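We use cookies to keep this site running and to remember your preferences. Accept / Manage settings

Shared workshop in Gemard teaches a pair of arms to clear the table

Shares 30 | Comments 11

If you have ever stood at the end of a long evening looking at a table full of other people's leftovers and wished that somebody else would deal with it, then you will have a soft spot for what has been going on at the Oson workshop in Gemard since August. Members there are building a two-armed table-clearing robot, and they are doing it the way most things get done at Oson, which means in the evenings, with a lot of borrowed tools and a good deal of friendly arguing about screws.

The project is called Duvodau, a name that was picked early on and that everyone has long since stopped trying to explain to visitors. It began with a single arm that could do little more than wave, and a second one joined it over the winter after the group decided that one hand was never going to be enough for holding a thing steady and tidying around it. Money has come from the members' own pockets, plus a small grant of $150 from the Chou neighborhood fund that went almost entirely on cable and connectors (you would be amazed how much cable a pair of arms can eat!).
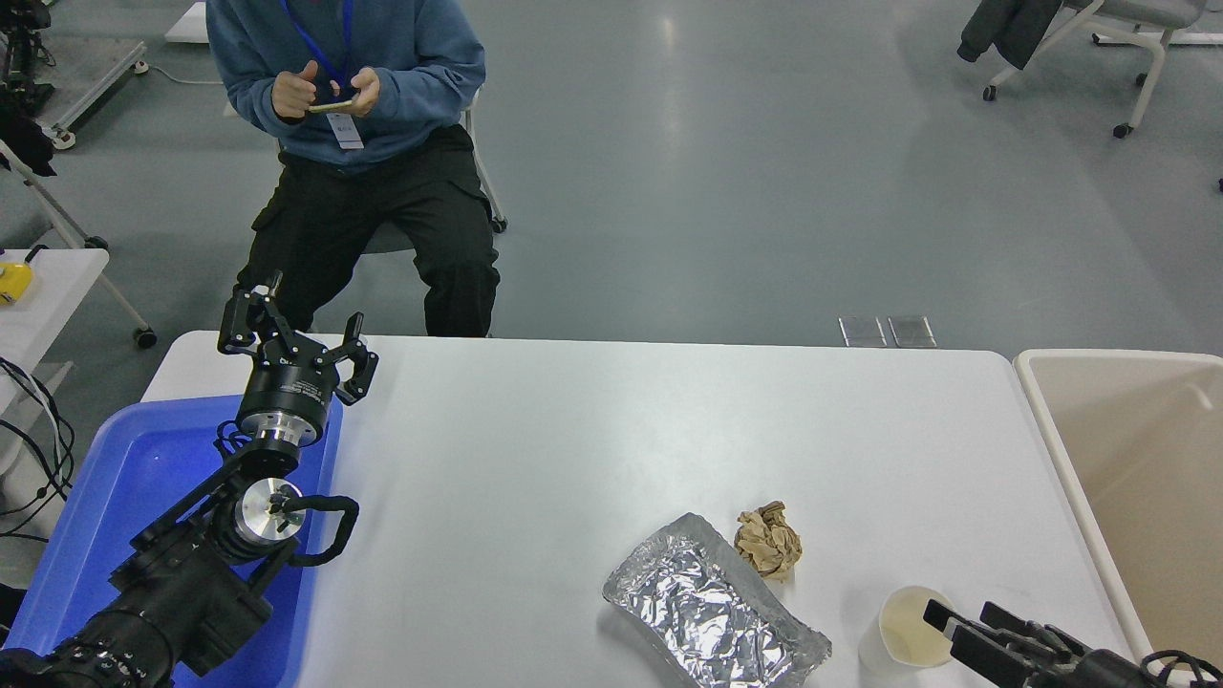 The two arms don't carry the same kind of hand, and that is on purpose. One has three fingers and the other has two, and the builders wanted to find out over time which sort gets along better with the odds and ends that people leave behind. Paper cups are harder than they sound, because a grip that suits a full one will crush an empty one. Foil is worse, since it never has the same shape twice and it shines back at the camera in a way that confuses the software no end. Crumpled paper has turned out to be the friendliest of the lot, and new members are usually started on that.

Most evenings go by rather quietly. An arm is guided through a job, the job is run again, something small is adjusted, and then there is a fair amount of waiting while a computer thinks it over. Bring something to read, is the advice given to newcomers, and it is good advice. The group keeps a notebook of what worked and what didn't, and it makes for cheerful reading, especially the early pages, where the word "dropped" comes up a great deal.

What they would like by next spring is for Duvodau to clear one table after the monthly members' supper without any help at all. They know that is a tall order, and there is still a long list ahead of it, starting with better cable ties and a wrist that doesn't drift when it gets tired, as they put it.

Anyone curious is welcome to come by on an open evening, and no experience is needed, only a bit of patience. The doors are open from 7 p.m., the coffee is free, and if you have clean cups, foil or scrap paper at home that you were going to throw out, the builders will gladly take them off your hands.

Enjoyed this story? Sign up for our newsletter and get local news in your inbox every morning.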